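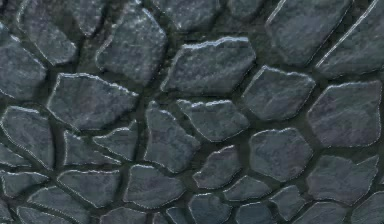
Home & Garden > Stone and Paving

Weeds between flagstones

Urov
Saturday, June 18, 2022
I have 40 square meters of flagstone behind my house in Gostska. The joints are dark and deep, and weeds come back every month. Is new mortar the only way?

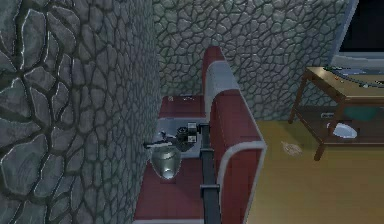
2 replies

Saken
Pull the roots first, then brush in jointing sand - dry day only. I paid 590 for everything, with tools.

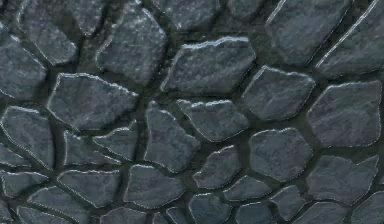 Do not use salt, it hurts the plants near the path. Mine was done in December and it still holds.

Ruchti
boiling water. works for me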